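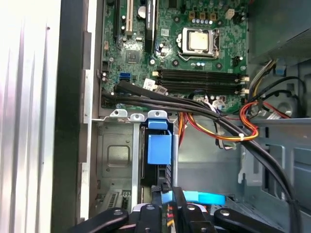 Tamsin Marchetti reckons the Dremito gripper kit is too fiddly for a school club, and that we'd have been happier with suction cups. Fair call, she did lose a whole lunchtime to the wrist bolts. I still like it, so this is my go at a proper review after most of a term.

We paid $380 for ours out of the robotics club money. Our project is teardown: old desktop PCs go on the bench and the arm has to get parts out of them for recycling. Tamsin wanted the suction version because flat panels are easy points at the Natinlow comp. But have a look inside one of these machines! Black cables, red and yellow and orange wires looping all over the place, notches and slots everywhere in the sheet metal. I can't picture a suction cup having much fun in there.

What I like most is the shape of the fingers. The ends are rounded, so I'm less nervous about driving them down next to a motherboard than I was with the square ones we printed ourselves last year (sorry, Dinesh). The blue plastic bits on the drive cage make great targets too – bright against all that grey, and the newer students can find them on the screen without me pointing.

Now the grumbles. The manual is dreadful. It skips from mounting the gripper to a finished arm, and Pantelis ended up drawing our own wiring page, which now lives on the wall. The screws on the fingers need a driver that doesn't come in the box. And the software forgets your grip force setting every time you close it, so write it down somewhere.

Coin batteries and loose power wires still get handled by a person in our room, and I'd keep it that way with any gripper. Shiny side panels are a pain as well – under our lights they wash right out on the wrist camera, so we've started tilting the lamp away.

Would I buy it again? Yep, for Year 9 and up. Younger than that, I'd listen to Tamsin. The spare finger set is another thing we want, but it's been out of stock all March.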